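Puesta a punto de la celda Gatumine para inserción de pajitas: mesa, cámara y mantenimiento

Actualizado el 23/07/2024

Esta guía recoge la rutina que seguimos en el taller de Jesham para dejar lista una celda de manipulación ligera antes de una tanda de trabajo. La nuestra es una Gatumine de un solo brazo con cámara en el cabezal y controlador Lamrani, pero casi todo vale para cualquier celda de mesa que tenga que coger algo fino y meterlo en un vaso. Parece una tarea de nada, lo sé, y sin embargo es de las que más enseñan sobre el estado real de una máquina – cualquier holgura que lleve meses escondida sale a la luz en la primera mañana.

Lo que conviene tener a mano: un paño sin pelusa, una brocha suave, la llave hexagonal del cabezal, cinta de carrocero y la libreta de la celda. Reserva 34 minutos si vas a hacer el recorrido completo; con práctica se tarda bastante menos.

Paso 1. Limpiar y fijar el fondo

Empieza siempre con el brazo en reposo y el controlador en modo manual. Estira la cortina del fondo, pasa la brocha por la mesa desde atrás hacia delante y termina con el paño seco. No uses limpiacristales, por favor: deja una película que luego brilla bajo los focos y te vuelve loco buscando un reflejo que ayer no estaba.

Coloca después el vaso azul de pie, con bastante mesa libre a su izquierda, y guarda una captura de referencia antes de mover nada más. Las motas claras que se vean sobre el gris moteado son lo primero que hay que repasar.
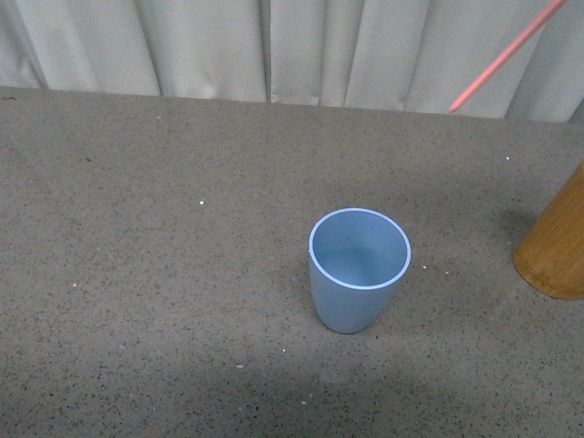

¿Cada cuánto hay que repetir la captura de referencia?
Una vez al comienzo de cada tanda, y otra siempre que se haya tocado el cabezal, el foco o la posición de la mesa. Si la celda lleva parada desde la tanda anterior, borra la captura vieja y haz una nueva.

Paso 2. Comprobar la cámara del cabezal

Con la llave hexagonal, revisa los tornillos del soporte. No hace falta apretar con toda el alma; basta con notar que ninguno cede. Luego abre el programa de calibración Hemo, carga el perfil de mesa y lanza la rutina corta. El valor de enfoque que tenemos anotado para nuestra celda es 2.331, y si el programa propone otro muy distinto, antes de aceptarlo limpia la lente y repite. Nueve de cada diez sustos nuestros se han arreglado con el paño, de verdad.

Mira también el borde inferior de la imagen. En nuestra mesa la luz cae un poco por esa parte y el gris se oscurece, cosa que el detector tolera bien mientras no cambie a mitad de tanda. Si alguien ha girado un foco, vuelve a su marca de cinta y repite la captura.

Paso 3. Enseñar las zonas de la mesa

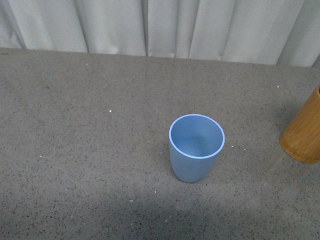
El controlador Lamrani guarda las zonas por separado, una para el objeto de destino y otra para lo que haya alrededor, y mi consejo es definirlas en ese orden. Dibuja la primera con un margen generoso y prueba un acercamiento a velocidad baja, con la mano cerca de la seta de emergencia. Para la segunda zona hay que pensar un poco más: un recipiente de madera tumbado o inclinado, como parece estar el que asoma a la derecha, no ocupa lo mismo que uno de pie, y la envolvente tiene que cubrir las dos posturas. Nosotros dejamos el margen largo en esa dirección y dormimos más tranquilos – a cambio, el brazo da un rodeo algo mayor y el ciclo se alarga un suspiro.

Cuando termines, guarda el perfil con un nombre que entienda otra persona. «Prueba_buena_final» no cuenta, y lo digo habiéndolo usado yo.

Paso 4. Ajustar la inserción

Pasa a la pinza. Las almohadillas deben estar limpias y sin muescas; si al pasar la uña notas un escalón, cámbialas las dos a la vez aunque solo una esté gastada. Baja la fuerza de cierre al mínimo y súbela punto a punto hasta que la pajita no gire entre los dedos.

La apertura se hace en dos tiempos: primero una liberación parcial con la punta inferior ya por debajo del borde del vaso, y después la apertura completa y la retirada en vertical. Para dar por bueno el resultado pedimos que el vaso siga de pie y que la pajita quede dentro, apoyada con la inclinación que quiera tomar. Una pajita inclinada como la de la captura siguiente nos vale perfectamente, así que no pierdas la tarde persiguiendo la vertical.
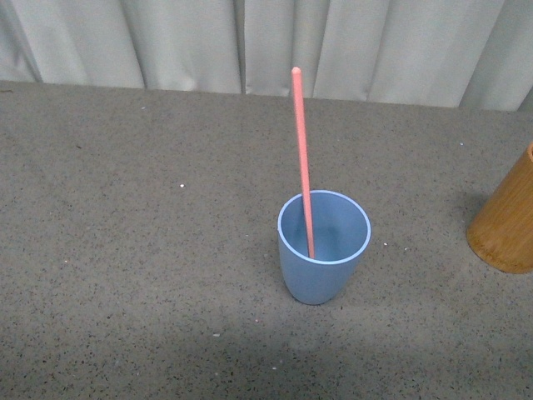 Paso 5. Anotar y cerrar

Apunta en la libreta el perfil cargado, la fuerza de cierre y cualquier cambio de almohadillas. Lleva el brazo a reposo, apaga los focos antes que el controlador y cubre el cabezal con su funda. En septiembre toca además engrasar la guía del eje vertical; el procedimiento está en la hoja de mantenimiento anual, pegada por dentro de la puerta del armario eléctrico.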